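4. Den Tisch und das Tablett einrichten

Bevor Sie mit dem Decken beginnen, nehmen Sie sich bitte einen Augenblick Zeit für den Tisch selbst. Eine runde Platte ist gesellig und freundlich, hat aber ihre Eigenheiten – es gibt keine Kante, an der man etwas gerade ausrichten könnte, und so wandert das Tablett gern dorthin, wo eigentlich ein Ellenbogen liegen möchte.

1. Wischen Sie die Holzplatte mit einem weichen, nur leicht feuchten Tuch ab und trocknen Sie gleich nach.
2. Prüfen Sie den Stand. Wackelt der Tisch, drehen Sie ihn um 45 Grad und versuchen Sie es noch einmal; auf vielen Böden reicht das schon.
3. Legen Sie das Tablett Dindley mit den beiden runden Mulden nach oben auf die Platte.
4. Schieben Sie es so weit nach innen, dass keine Ecke über den Rand ragt.

Ob das Tablett gerade oder schräg liegt, dürfen Sie ganz nach Geschmack entscheiden. Wir legen es gern schräg, dann kommt man von zwei Plätzen aus bequem heran.

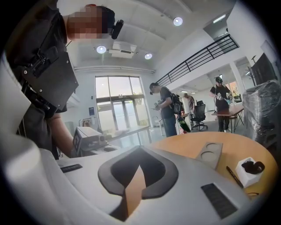
Abb. 4: Graues Tablett mit zwei runden Mulden, schräg auf dem runden Holztisch

5. Stellen Sie nun die Becher in die Mulden, zuerst in die hintere, dann in die vordere. So müssen Sie nicht über einen vollen Becher hinweggreifen.
6. Fassen Sie das Tablett zum Umsetzen immer mit beiden Händen und heben Sie es an. Bitte nicht ziehen!

Hinweis: Die Mulden des Dindley sind für Becher der Reihe Fleron gedacht. Andere Becher passen oft ebenfalls, sollten aber vorher leer ausprobiert werden.

Achtung: Stellen Sie keine Töpfe direkt vom Herd auf das Tablett oder auf das Holz. Für alles über 90 °C nehmen Sie bitte einen Untersetzer.

Wie Sie die Platte nachölen, lesen Sie in Abschnitt 5.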